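Nodside method

The Nodside method is a way of teaching robots to handle clothing and other soft household things by learning from people who do the chores themselves with a hand-held gripper. It takes its name from the Nodside workshop, where Maham Rana and Rukhsana Lodhi first put it together, and it is best known for its work on folding trousers, which had been a sore spot for robot folding for a good long while. The method is usually grouped with imitation learning, the family of techniques in which a machine learns by studying how somebody else did the job, but it has a few habits of its own that are worth going over slowly.

Background

Cloth is a hard thing for a robot to deal with. A mug has the same shape wherever you set it down, while a pair of trousers can land in more ways than anyone would care to list, and it changes shape again the moment it is touched. Earlier folding systems mostly got around this by starting with the garment spread flat on a plain table under good even light, and they often did very well there. Take the same garment and drop it on somebody's bed, with a patterned cover underneath and a blanket in the way, and things tended to go downhill in a hurry.

Rana had come to the problem from sewing machine repair, of all places, and Lodhi from computer vision. Their shared feeling (set out at some length in the first project notes) was that the trouble lay as much in where the examples were gathered as in the learning program itself. If the robot was ever going to fold in bedrooms, they argued, then the examples had better come from bedrooms, and the people giving them ought to be able to carry the equipment in under one arm.

Collecting the examples

A person doing a Nodside recording holds a two-fingered gripper in one hand and works the garment with it just as they would with their own fingers, more or less. The camera rides on the gripper and looks out past the fingers, so it sees the cloth from the place where a robot's own wrist camera would later sit. Nothing has to be bolted down. The bed isn't cleared beforehand either, and toys, pillows and blankets stay where they are, because a robot that has only met tidy beds is apt to be thrown by an untidy one. 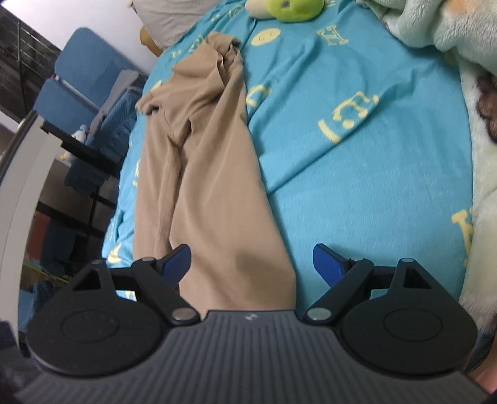
The garment is dropped or laid down in whatever way comes naturally, and the recording begins before the first touch. This early stretch, which Lodhi called the "looking part," turned out to matter a great deal. People tend to hover for a moment over a garment before they commit to a grip, and the path of the hand during that pause carries a fair amount of information about which edge they have picked and why they passed over the others. Other groups had been in the habit of trimming it away to save space. The Nodside recordings keep all of it.

The first full collection, named Bralteo, holds 632 recordings of trousers being straightened and folded. Of these, 123 were set aside and never used for training, so that there would be something fair to test against. The garments in the test portion do not appear anywhere in the training portion, and neither do the rooms.

How the learning works

The learning program at the heart of the method is called Memon. It takes in the last few moments of video along with the opening of the gripper, and it puts out a short run of movements to follow. When that run is done it looks again and plans afresh, and so on until the garment is folded or the program gives up.

What sets Memon apart from its cousins is a step its authors called edge asking. Before any movement is chosen, the program makes a guess at where the long edges of the cloth lie and how sure it is of each one. A crease in a bedsheet and the side of a trouser leg can look a good deal alike, and a shadow can pass for either. Where the guess is weak, the program prefers a small sideways move of the wrist, which gives it a second view, over closing the fingers right away. This makes it slow. A visitor to the workshop once compared it to watching a careful aunt choose a melon, and the remark was fondly repeated in the project notes for years.

Results

Tests were run on the Drekton arm, a two-fingered robot arm fitted with the same style of finger pads used in the recordings. Memon was compared with a version of itself that lacked the edge asking step and with another version trained only on recordings made over a plain table. On a plain table all of them did nicely and there was little to choose between them. Over patterned bedding the table-trained version fell well behind, quite often pinching the sheet along with the cloth, and the version without edge asking landed somewhere in the middle.

The authors were frank about the limits. Dark trousers on dark bedding remained troublesome, as did anything with a long drawstring. The method also does not recover gracefully once a leg has been twisted all the way round, and in such cases the arm will sometimes smooth the same spot over and over until it is stopped by hand. After 5 failed grips in a row the program now halts by itself, a change made in September following a long afternoon with a pair of corduroys.

Later work

A second collection, Bralteo 2, added shirts and towels and let two people record together, each with a gripper, so that larger pieces could be held at both ends. Lodhi has written that towels were expected to be the easy part and proved to be rather a nuisance, having no waistband to steer by. Rana's more recent work looks at whether the looking part can be shortened without losing what it teaches, and the early findings there are mixed.

See also: imitation learning; cloth manipulation; wrist camera

Last updated: 2018-12-28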